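Does the Early Wicket Decide It? A Look at One Club's Scorebooks

Project report, Sport and Statistics elective
Submitted May 30, 2022

Why I picked this

Anyone who has played junior cricket has heard a coach say that a wicket in the first over wins you the match. My own coach at Toft said it before every game, including the ones we lost by plenty. I wanted to see if the scorebooks backed him up. I went in doubting it, and I should say so at the start, as it probably coloured which questions I asked.

The books

Toft has played Divness since 1872, or so the honour board claims. The early books are gone, and I could not find a newspaper report to confirm the year, so I have left anything before the surviving books out of the report. What remains is a shelf of hardbacks, some water-stained, with scorers' handwriting that ranges from lovely to hopeless. In all I copied out more than 300 innings into a spreadsheet.

For every innings I wrote down when the first wicket fell, the total, and who won. If the over of the first wicket could not be read, I dropped the innings. That is a weakness. The scruffiest pages may well come from the most chaotic matches, and those could be just the ones with early wickets. 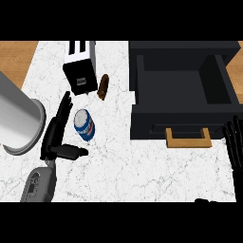
I also left out matches shortened by rain. The revised targets are recorded differently from season to season, and in one book the scorer has simply written "rain, we won", which a Divness player would surely dispute.

What I found

Teams that lost a wicket in the first over did lose more often than teams that did not. The gap was smaller than I had been led to expect, and most of it came from a run of seasons when Divness had one very good opening bowler. Take those seasons out and the pattern gets faint. I would not bet my lunch on it.

A wicket in the first over also tells you something about the bowler, who then has the rest of his spell to bowl. So is it the wicket that hurts, or the fact that you are facing someone good? The books can't separate the two, and I don't think my coach could either.

Losing 2 wickets close together looked worse than losing one early. I only thought to check this near the end, so treat it with care. If you go looking through a spreadsheet for long enough you will find something.

The ratings apps

I compared my results with two match prediction apps, Pluveo and Grendard. Both move their win chance sharply after an early wicket, Pluveo the more so. Neither explains how it gets its number. In the 7 club matches I followed live last November, Pluveo swung hard towards the bowling side in the first few overs and then crept back most of the way. Seven matches prove very little, but I did come away trusting the percentages less.

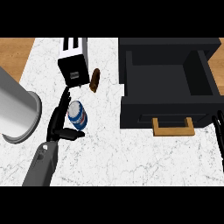
Ketill Brynjólfsdóttir read a draft and thought I was being too hard on the coaches. An early wicket changes how the next batter plays, she wrote, and a scorebook won't show you a number three who blocks out an hour on a good pitch, so the damage might turn up in the run rate well before it turns up in the result.

It is a fair point and I went back to test it. Scoring was slower after an early wicket, by a little. It was also slower in the older books whatever happened in the first over, and I did not have enough modern innings to pull those two things apart.

What I would do differently

I would copy the bowling figures at the same time as the batting, instead of going back for them and finding I had run out of weeks. I would get a second person to read the worst pages without seeing my version. And I would write down before starting what size of gap would have changed my mind — I never did, and it made the discussion section much harder to write fairly.

The spreadsheet is attached, with the dropped innings listed on the last tab.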